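FOR IMMEDIATE RELEASE
Wednesday, November 3, 2021

Potberg Family Counseling Center Opens Registration for Free Grief Support Evenings

Sessions for parents, school staff and faith leaders will begin in February at three locations

POTBERG - The Potberg Family Counseling Center announced today that registration is open for its Grief Support Evenings, a new series of free educational sessions for adults who care for, teach or mentor a young person who has lost a family member or close friend. The first session will be held in February at the center's main building in Potberg. Further sessions will follow in Fanden and Gurna.

The series is made up of eight evenings, each led by licensed counselors on the center's staff. Topics include how children of different ages understand death, what to say in the first days after a loss, changes in sleep and school performance, anniversaries and holidays, grief after a suicide or overdose, and when to refer a young person for individual counseling. Each evening lasts 90 minutes and ends with an open period for questions. Participants may attend the full series or choose single evenings.

The center developed the program in response to a steady rise in requests from the community. During its last fiscal year, the center answered 1,468 calls and e-mails from adults seeking guidance on behalf of a child or teenager. Grief was the most common single reason given for the first contact. Many callers were grandparents, youth group leaders or classroom aides who had not received any training on the subject and who did not know where to begin.

A pilot version of the program was offered last spring to 22 participants from schools and congregations in the Potberg area. Written comments from that group led to several changes, among them a longer question period, a printed guide to take home, and a separate evening on supporting teenagers. The pilot group also asked that sessions be held outside Potberg - a request the center is now able to meet through a grant from the Politis Foundation.

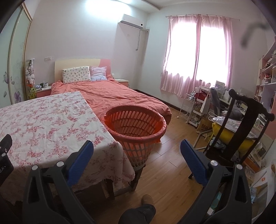
Do participants need to have experienced a loss themselves in order to attend?

The evenings are open to any adult in a helping role, whether or not that person is grieving. Those who have had a recent loss of their own are welcome and may ask at registration for information on the center's adult support groups, which meet separately.

The Politis Foundation grant covers staff time, printed materials and room rental for the first full year of the program. It also allows the center to provide child care at the Potberg and Fanden locations for children ages three to 12. Families who wish to use this service are asked to request it when they register, as places are limited. Child care will not be available in Gurna during the first year.

Attendance at each evening is limited to 48 people so that counselors can respond to individual questions. Registration is required, and a waiting list will be kept for any session that fills. Participants who are unable to attend an evening for which they have registered are asked to notify the center at least one day in advance.

Certificates of attendance will be issued on request. School employees should check with their own districts to learn whether the hours may be applied toward continuing education requirements. The center is not able to make that determination on behalf of any employer.

The Grief Support Evenings are educational in nature and do not take the place of counseling or medical care. Counselors will be present for a short time after each session to speak privately with participants who have an immediate concern about a young person. Anyone who believes that a child or adult is in immediate danger should call 911.

Registration forms may be obtained at the front desk of the Potberg Family Counseling Center or requested by telephone during business hours. Congregations and schools that wish to register a group of five or more should contact the Community Education Office before submitting individual forms. A full schedule, with directions and parking information for all three locations, will be mailed to registered participants in advance of the first session.

About the Potberg Family Counseling Center

The Potberg Family Counseling Center is a nonprofit organization providing individual, family and group counseling to residents of Potberg, Fanden, Gurna and surrounding communities. Services are offered on a sliding fee scale - no family is turned away because of inability to pay. The center also provides training for schools, congregations and community groups through its Community Education Office.

Media Contact:
Community Education Office
Potberg Family Counseling Center

###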